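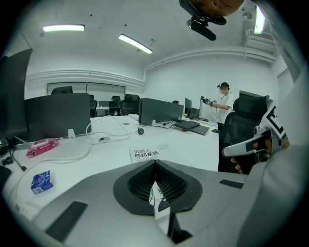 One gripper's-eye view of the long white desk, wet wipes included.

3 min read

So we hit 415 this afternoon! That's 415 usable examples for the project we've been calling Trollden (don't ask, the name was picked before I got any say), and my wrists would like everyone to know it.

If you're new to the blog, the short version is that I spend my days doing small desk chores with a gripper in my hand so that a model can learn to do them later. Pick up the packet, put it down over there, pick up the wipes, put them back. Each go is one example. It sounds like nothing until you've done 74 in a morning and you start reaching for your coffee at home in that same slow, careful way -- my family has noticed.

The thing I keep relearning is how much the start matters. If I begin every run from the same spot, the model gets very good at that spot and hopeless everywhere else. So now I shift things before each go. Packet closer to the divider, packet by the cables, packet turned sideways. I also try to let myself be a bit clumsy and then fix it, and those saves are worth keeping. We used to throw them out, and I still wince about that.

We did toss 16 today. Most of those were me blocking the view with my own hand, and a couple were me stopping halfway to talk (guilty). I'd love to get that down to 14 or fewer tomorrow, which is a pretty modest dream, I know.

Next up is Wurkovness, the two-handed set, where both grippers have to agree on something before anything moves. I tried a few runs for fun and it's like patting your head and rubbing your belly -- with cables. I'll write it up in February if my thumbs hold out.

Contact | © Asham Notes | Back to top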